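Filed under: Local News > Food & Drink

Whitelaw's Luris biscuits are back on the shelves (and I may have bought too many)

Good news for anyone who has been moping round the sweet aisle since Christmas, and I include myself in that. Whitelaw, the little import shop on the corner by the bus station, has started stocking Luris again, and by the time I got there on Monday morning there was already a queue past the greetings cards!

If you missed all the fuss the first time, Luris is the range of single-wrapped biscuits and sweets that the shop brings in from Varkholm. They sold out before the holidays and then the supplier changed hands, and for a good while the shelf had nothing on it but a handwritten sign saying "sorry, we miss them too". I must have walked past that sign every week on my way to the dentist's or the post office, and I got quite fond of it.

The new importer is a firm called Vinater, which took on the Varkholm bakery's orders in March. I had a quick chat at the till and was told the first delivery was 700 packets, with another on the way if these go as fast as the last lot did. Judging by the baskets I saw, I wouldn't hang about.

Prices have gone up a touch, I'm afraid. You can still buy the biscuits one at a time, or you can get a mixed bag for £5, which used to be a bit less (I'm sure it was, but I've thrown the old receipt away so don't hold me to it). There's a limit of three bags per customer while the shop sees how things go. The woman in front of me tried to argue that her husband, who was waiting in the car, counted as another customer. He had to come in.

So, are they the same? I think so, mostly. The plain biscuit is every bit as good as I remember, nice and crisp with that slightly burnt-butter taste, and it stands up well to a dunk. The lemon chews seem softer than they used to be, though my sister says I'm imagining it. The caramel wafers are the ones I'd go back for. I had two on the bus home and then had to explain the crumbs on my coat.

I tipped some of my treats out on the bed when I got in, to work out what I was keeping and what I was giving away. 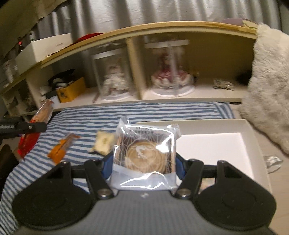 Photo: author's own

The giving away didn't go very well. My neighbour got a biscuit, my sister got the chews she'd been so sure about, and the rest went in the tin on top of the fridge where I have to fetch a chair to reach it.

There's more to come, too. The shop is hoping to have the ginger ones in before the end of the month, and a sugar-free sort that I can't say I'm very excited about, but plenty of people have been asking for it. They've also moved the tea over to the same shelves, so you can pick up both in one go without squeezing past the freezers. Much better!

Whitelaw is open from 9am until 5.30pm, Monday to Saturday, and stays shut on Sundays. They don't take phone orders for Luris at the moment, and they won't put bags aside either (I did ask, very nicely). If you want to be told when the ginger ones arrive, there's a notebook by the till where you can leave your email address. Mine's near the top.

Last updated: Monday, 4.15pm

Contact us | Send us your news | © All rights reserved | Back to top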